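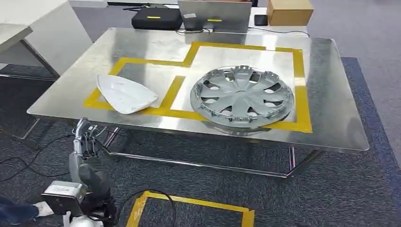
Radkappe und weißes Kunststoffteil in ihren Klebebandzonen auf dem Stahltisch

9. Juli 2023

Ich hatte ja versprochen, endlich mal vom Greifprojekt zu erzählen, und jetzt sitze ich mit einer viel zu großen Kanne Tee hier und weiß gar nicht, wo ich anfangen soll. Vielleicht beim Klebeband! Das gelbe Band auf der Tischplatte war nämlich Naveeds Idee (Naveed Rizvi, mit dem ich mir in Troltgate das Büro teile). Wir wollten wissen, ob unser Verfahren, das intern Pladar heißt, mit weniger Vorführungen auskommt, wenn die Startlage der Teile beim Lernen nur grob festgelegt ist. Ein Teil darf also ruhig über die Linie ragen, so wie die Radkappe vorne rechts. Ganz am Anfang hatte ich noch alles brav mittig ausgerichtet, und das Modell wurde davon furchtbar wählerisch.

Insgesamt haben wir 1818 Durchläufe aufgezeichnet, verteilt auf 18 Tage, und mein Rücken erinnert sich an jeden einzelnen. Mit fester Startlage kamen wir bei neu hingelegten Teilen auf 49 Prozent erfolgreiche Griffe, mit der lockeren auf 70. Ich habe die Zahlen dreimal nachgerechnet und dann Adeel Orakzai angerufen – der hat nur gelacht und gefragt, wie es mit den spiegelnden Oberflächen aussieht.

Nicht so gut, muss ich zugeben. Der gebürstete Stahl wirft das Deckenlicht ziemlich kräftig zurück, und das glänzende weiße Teil links ist auf dem hellen Grund auch kein dankbares Ziel. Bei der Radkappe helfen immerhin die dunklen Öffnungen zwischen den Speichen. Im Juli möchte ich noch eine Reihe mit gedimmtem Licht fahren, Naveed will lieber zuerst die Tiefendaten neu filtern, und wir diskutieren das seit Tagen beim Mittagessen, sehr freundschaftlich – meistens jedenfalls.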